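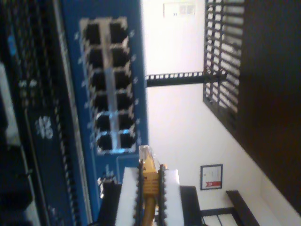
# The arm on the night shift

4 December 2024

For nine years my job has been to walk down a cold aisle and plug things in. There's more to it on paper. The paper says "physical layer operations," and my mother has stopped asking what that means. But if you stood behind me for a day with a clipboard, you would mostly write down "plugged it in" and "went looking for the ladder."

Since January I've shared the plugging in with a robot arm from a company called Dromard. It has a white gripper and two black fingers with teeth like a bread knife, and it handles a yellow patch cable with more tenderness than I have ever shown one. I squeeze the clip, shove, listen for the click and move on. The arm approaches a port like a man trying to get a key into his front door without waking the house.

It's slow. I timed it in the spring, out of spite, and I'm a lot faster. Then again, I'm only faster until 11 a.m., when I start thinking about lunch, and I have never in my life been willing to re-seat a whole row of cables at 4 in the morning for the love of it. The arm gets a work order, does the work order, and writes a note in the log that spells everything correctly. My own log entries for the same period include "fixed" and "fixed again."

What changed first was the tickets. We used to get them from a person, usually Roald Lindholm upstairs, who would write "can you move the thing we talked about." I knew what thing. The arm doesn't know what thing. So Roald has had to learn to name a rack, a switch and a port, and he took it about as well as you'd expect from someone who has run this site on eyebrow movements. His first proper ticket came back rejected with a list of missing fields. He printed it out and brought it down to show me, and I want it noted that I didn't laugh until he was back on the stairs.

The second thing was the labels. We had 1215 patch cables in the main room and a labeling scheme that three different people had invented at three different times, one of them in pencil. Somebody had to go through the lot and make it readable to a machine, and the machine wasn't offered the job. I was. It took most of the winter. So if you want to know what automation looked like from where I stood, it looked like me on an upturned crate with a label printer, getting the building ready for my helper.

I'm being a bit unfair. The labels are great. I find things now. A switch swap that used to eat my afternoon is a tidy hour, and I've been home for dinner enough that my kids have started having opinions about it.

The part I haven't made up my mind about is Wallano. That's the sister site, and they had two people on nights until this year. Now they have an arm and a phone number. One of the two moved over to Nota, the monitoring software, and seems happy there, at least going by how much he talks about it. The other took a job with Rustad, pulling cable through ceilings, and says his knees have filed a complaint. Neither of them was laid off, the company is careful to say, and that's true. The night jobs just weren't there anymore when people looked up.

We have been told there's a plan through 2027. I've seen the slide. It has 135 sites on it as little dots, and some of the dots change color as you click. Ours changes on the second click. I asked what the color meant and was told it was "more of a direction."

Meanwhile I've become the person who looks after the arm. I clean its fingers. I clear its path when somebody has parked a chair in it, and I go and see what's wrong when it stops with a cable in its grip and sends me a message saying "awaiting assistance." There was a small raise for this, and a one-day course with sandwiches.

The course didn't cover the ladder, so I still go looking for that myself. Last time it was in Roald's office, holding up a plant.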